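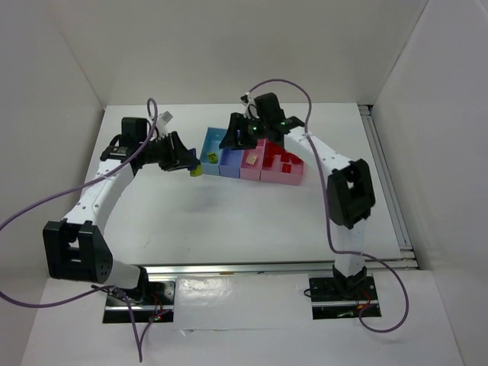 Two arms at a white tabletop, with a row of colored bins toward the back.

Choosing a Nail Grinder for a Nervous Dog

Posted 12 September 2023

Readers of this blog have asked for a comparison of nail grinders to follow the January post on scissor-type trimmers. Two models were purchased at retail price for this purpose, the Tovar and the Jevell. No payment or free product was accepted from either manufacturer.

Both grinders were used on the same dogs, a senior beagle with thick black nails and a young terrier mix that dislikes having its feet handled. Each session was limited to one paw, with a rest before the next.

The Tovar is the heavier of the two. It has a wide grip and a two-speed switch placed where the thumb naturally falls. On the beagle it removed material quickly at the higher setting, and the nail surface was left smooth. The noise at that setting is considerable. The terrier would not tolerate it and was finished at low speed, which took patience but produced an acceptable result.

The Jevell is quieter and vibrates less in the hand. Its guard has openings for small and medium nails only, and the beagle's dewclaws did not fit without removing the guard altogether. Owners of large breeds should take note of this. The battery lasted 27 minutes from a full charge, enough for both dogs with some left over.

Replacement sanding bands are sold separately. The Medham pet supply store carries bands for the Tovar. The Jevell bands had to be ordered through Hulola and arrived the following week.

Whichever model is selected, the dog should be introduced to it gradually. Let the animal sniff the grinder while it is switched off, then run it nearby for a few seconds and offer a treat. Touch each nail briefly and lift away, as the band grows warm with continuous contact. Long fur between the toes should be held back or trimmed first.

For a calm dog with heavy nails, the Tovar is recommended. For small dogs and those easily frightened by sound, the Jevell is the better purchase. A post on styptic powders is in preparation.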